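## Old mobile phones: what to do before one goes in the drawer

Most households have a retired handset or two in the kitchen, usually flat and with the charger missing. A bit of work on the day you stop using one saves trouble later.

**Get the unlock sorted first.** If the phone came from a network, ask for the unlock while the account is still open. Flumley wanted the account number and the handset's serial number from me, and the reply took 5 days. Put in another network's SIM to check it before you cancel anything.

**Move your codes.** Bank and email logins often send a text to the old number. Change these one at a time and log in again after each.

**Charge to half.** A battery left flat for months may not come back. I top mine up every August and write the date on masking tape on the back.
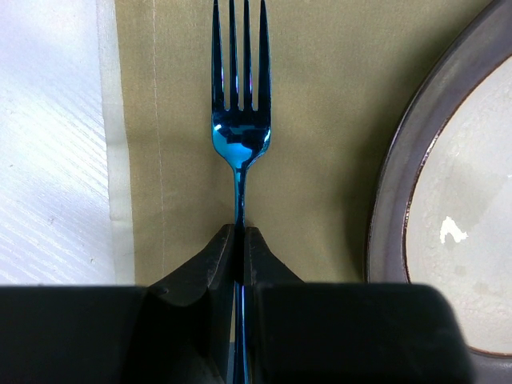 A reader in Chaimongkol wrote that half charge was fine but the tape was a mistake, as the glue went soft in a warm cupboard and got into the speaker holes. She uses a paper luggage label on a loop of string. I have changed to labels as well.

**Clean the charging port.** Switch the phone off and use a wooden cocktail stick, gently. Pocket fluff is a common cause of a cable that keeps falling out. Never use a pin.

**Keep the SIM tool.** Tape it inside the lid of the box. A small paper clip, straightened, does the same job.

**If the battery has swollen,** don't charge it or press it flat. Keep it away from anything that burns and take it to the battery point at the tip.

A spare phone on pay as you go needs a call or text now and then to keep the number. Mine is with Nivamano, so I send 2 texts a year and keep the receipts with the label.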